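Tuesday, October 29, 2024

Leaf drop on the two red maples is complete as of this morning. The pond took most of it overnight, and I spent the first hour after breakfast with the skimmer net before the leaves could sink. Left alone they form a mat on the bottom by December, and the gas coming off that mat under ice is what killed the green frogs three winters back. I have run the same routine every fall after that: net twice a week until the oaks finish, leave a thin layer on the deep shelf for the dragonfly nymphs, stop when the surface skins over.

Water temperature at the shelf was lower than I expected for a clear week. The probe reads through the Clallus logger, which has been steady apart from one dropout in the summer, and I have no reason to doubt it. The bottom probe lags the shelf by most of a day. The two lines on the graph have been crossing since the weekend, so the pond is turning over. I could have told that from the color. It goes to weak tea and the far bank stops reflecting properly.

Salamanders are the reason for this entry. The drift fence along the Fidley side has been up since the rain started, a low run of silt cloth with pitfall buckets sunk on both sides. I checked it at first light. The bucket nearest the culvert held a marbled salamander, female, thick through the body but not gravid, so I take it she has laid already and was on her way out. Marbleds breed on land in the fall, under logs in the dry basin, and wait for the water to come up to the eggs. Everything else in this woods does it the other way around, in March, in a crowd.

I went over to the basin to look for her nest and turned 18 logs. I put each one back in its own print, bark side as found. One of them, a hickory round gone soft at the heart, had a female curled over a clutch. I did not lift her to look at the eggs. The soil under her was damp to the second knuckle and there was a thread of white fungus along the near side of the depression. I marked the log with a flag set well off to the north so that the flag itself draws nothing to the spot. Raccoons learn flags.

The basin is still dry. The gauge stake shows bare mud at its foot, with the summer cracks only partly closed. If the water comes late, after a hard freeze, the eggs at the low end will be fine under litter and the ones at the rim will not. She has picked a place slightly below the midline. In a wet fall that would flood early and in a dry one it may not flood at all until the thaw. I have records for both outcomes from that same quarter of the basin and cannot say which way this season is leaning.

Arwel Ifans came by before lunch to return the waders. He has been walking the upper ditch for the county culvert survey and reports that the beavers have started a second dam below the old road bed. It is low so far, mud and alder, no stone. If they raise it by another foot the overflow will go to the west, which is toward my basin, and that would change every number I have. He thinks they will abandon it. I think they will not, given how much alder they have already cached. We walked up and looked. The cut stumps were pale and the chips had not yet browned, and there was a slide worn into the bank on the far side. I measured the crest against the old fence post and will measure it again in a week.

On the way back he found a spring peeper calling from the sweet pepperbush, a single dry note every few minutes. They do this in the fall, off in the woods and away from water. I have read several explanations for it, mostly to do with day length matching the spring, and the one thing all of them lack is a test. It was sitting at chest height on a stem, nearly 100 feet from the pond edge. I wrote down the spot and the time.

Afternoon went to the trail camera cards. The Fistolico unit on the otter latrine had 3121 triggers on it, and almost all of them were one fern. I should have cut the fern when I set the camera. Sorted through, there were 2 otter visits, both before dawn, and a gray fox that came to smell the latrine and left by the same path. A wood duck hen sat on the log through most of one morning. I kept those and cleared the rest. I have moved the sensitivity down one step and will cut the fern tomorrow. 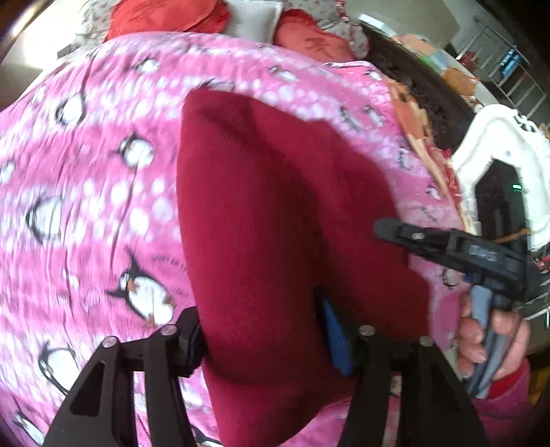
Counting frogs at night in the spring has one recurring fault, and I was thinking about it again this evening while I typed up the old sheets. An animal sitting square to the light gets counted, and an animal turned sideways, or folded into the leaf litter, gets missed. The pink blanket with the penguins on it is a fair model of the trouble. One large penguin is tilted but plain enough, black head and white body. Another near it is only a white oval with a black outline, and one toward the corner is stretched along the cloth so that its shape has to be worked out. I would pass over that oval on a wet night with a headlamp. So the spring sheets need a separate column for partial sightings, with the part seen written in, and no merging of that column into the total afterward.

I redrew the sheet with the extra column and printed a few to try on the fall peepers first. The pencil goes in the bag with them. The pen failed in the cold last year and I lost the lower half of a transect to it.

Wind has gone around to the northwest. The oaks by the shed are still holding their leaves, brown and rattling. Net again Friday, and take the long pole for the corner by the inlet.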